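Workshop Tips: Recording Pick-Up Demonstrations on a Two-Arm Bench

Notes from the Firnholm bench, compiled by Itziar Olmedo. They apply to tidying tasks in which one arm picks up an empty bottle and drops it in a bin.

Line the bin before the first episode and fold the bag rim fully over the edge. A loose rim catches on the fingers and ends up in the training data as a strange little tug at the end of every release.

Crush some of the bottles and leave others whole. A set recorded only with round bottles gives a policy that closes too early on flat ones. Our January set had 236 usable episodes, and the crushed bottles accounted for most of the retries.

Turn the bottle between episodes. If the cap always points the same way, the system learns the cap. 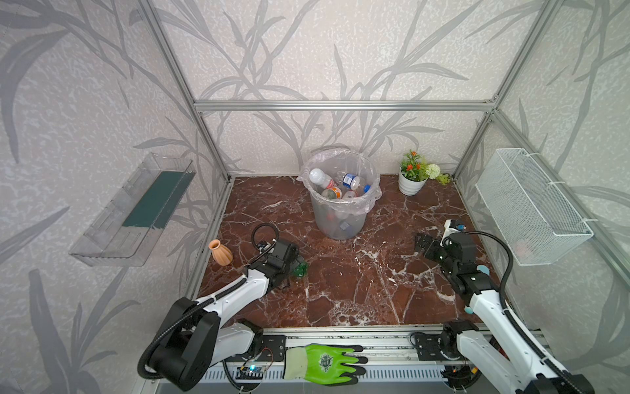

Left gripper down at a crumpled green bottle, bin toward the back.

Keep the household items in the cell. A vase, a plant in a pot and a wall basket cost nothing and make the background less sterile. Move them between batches, never during one, and note the change in the log.

Glossy floors are worth including. Reflections shift with the room lights, so record one batch with the blinds open and one with them closed. Wipe off fingerprints with a dry microfiber cloth.

Empty the bin on a schedule. A full bin changes the drop height, and bottles start to roll off the pile. We record at several fill levels and write the level in the episode name.

Park the idle arm in the same pose at the start of each take. Check that its cable loop hangs clear of the other arm's path.

Delete failed takes the same day. After 2 weeks no one remembers why take 289 was flagged.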